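Opinion > Household and Community > Food

The Drawer Is a Poor Place for Bread

Reading time: 6 min

August 12, 2023

The storage of food in the home receives very little attention from the institutions that concern themselves with household management. A great deal is published on nutrition, on the cost of groceries and on cooking, and most of it is sound. The interval between the shopping bag and the plate is left to habit. It is the position of this column that the habit has become a poor one, and that the fault lies to a considerable degree with the way kitchens are now fitted out and sold.

Consider the case of bread. For several generations a household kept its loaf in a bread box, a crock or a cloth bag on the counter, and its rolls in a basket. These were modest objects and they did a modest job. In the kitchens that are being installed at present, the counter is expected to be bare. The Alva range, to take one that is widely shown in this region, is promoted on the promise of a clear worktop, and its base unit, listed at $2,699 before installation, provides deep drawers into which the contents of the former counter are to be placed. The drawers are well made and run smoothly. What is missing from the brochure is any indication of what ought to go in them.

The predictable result is that everything goes in them. Bread is put beside cheese, cheese beside eggs, and a bag or sheet of plastic is drawn over part of the arrangement in the belief that it has thereby been protected. Each of these foods has its own requirements. Bread stales faster in the refrigerator than on the counter and goes mouldy sooner when it is wrapped tightly in a warm room. Cheese wants to be cold and covered, with a little air. Eggs sold under refrigeration in this country should remain under refrigeration, in their carton, where the date can be read. A single compartment cannot serve all three, however attractive its handle.

This column does not argue for a return to the crowded kitchen of the past. There were faults enough in that arrangement, among them the canister set whose labels bore no relation to the contents, and the cupboard under the sink where potatoes were left to sprout beside the cleaning supplies. Order is a proper aim. The difficulty arises when order is judged solely by what a visitor can see upon entering the room, and a kitchen comes to be regarded as finished at the moment when all evidence of food has been removed from it.

In February the Jirora Household Forum invited its members to record what they discarded from their kitchens over a period of 14 days. Replies were received from 82 households. The exercise was informal and no claim is made for it as research, but the written remarks were instructive. Members reported few surprises among the items they could see each day. The regrets concerned what had been put away: the heel of a loaf at the back of a drawer, a wedge of cheese that had dried to the rind, a pepper that had softened behind a carton. One respondent wrote that she had purchased a second package of cheese on 4 separate occasions while the first lay unopened beneath a tea towel. Several others remarked that they had ceased to know what they owned.

It may be objected that these are failings of memory and that a more attentive household would not suffer them. There is some force in the objection. It must also be said that a kitchen is used by tired people at the end of the working day, by children, and by guests who have kindly offered to put things away. A system that depends upon perfect attention from all of them will not endure past the first week. Storage ought to be designed for the household as it is ordinarily found.

Manufacturers have responded with accessories. Flotura offers a line of drawer inserts, and Sateo a set of stackable bins with coloured lids. Some of these are useful, and the shallower Flotura trays in particular deserve a favourable word - they bring small items forward and can be lifted out to be washed. It is nevertheless a curious state of affairs in which a family pays for a drawer, and then pays again for the means of finding anything in it. A good bowl costs less and is emptied onto the table at supper. 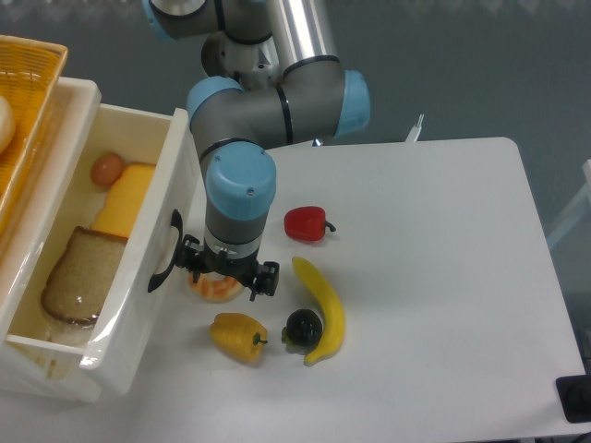

Produce presents the opposite case, and here the open surface has a strong claim. Bananas are harmed by the cold of the refrigerator and should be left out, preferably at some distance from fruit that is not meant to ripen quickly. Peppers, red or yellow, keep longest in the crisper, but a pepper intended for that evening's meal loses nothing by spending the afternoon on the table, where it serves as a reminder that it is to be used. The same may be said of a roll in a wicker basket. Food that is in view tends to be eaten, and the cook who can see the evening's ingredients before beginning is less likely to send someone out to the store for what is already in the house.

There is a further consideration, which concerns the young. A child who is asked to put away the groceries learns a good deal from the task, provided that the places make sense. Where eggs have one home, bread another and fruit a third, the rule can be grasped and repeated. Where all of them may be dropped into whichever compartment has been left open, the child learns only that tidying consists of closing the front. Instructors in home economics have long understood this, and it is regrettable that the subject occupies so reduced a place in the school timetable.

The remedies proposed are not expensive. Those who design kitchens should set aside a ventilated place for bread and mark it as such on the plan. Retailers should state plainly, at the point of sale, which drawers are suited to food and which are better kept for linens and utensils. Households, for their part, might choose one evening in the week on which every compartment is opened and its contents brought out onto the table before anything new is purchased. Clear containers should be preferred to opaque ones. Plastic that has been laid loosely over food should be removed and replaced with something that closes, or with nothing at all.

The writer has followed this practice for some years in a kitchen of very ordinary dimensions - one counter, one table, and a refrigerator that predates most of the appliances mentioned here. The counter is seldom bare. There is generally a loaf on it under a cloth, and a bowl of fruit whose contents change with the season and the price. Correspondence from readers whose experience has been otherwise is welcome, and a selection will be considered for a later column.

Contact the Opinion desk | © 2023 All rights reserved | Back to top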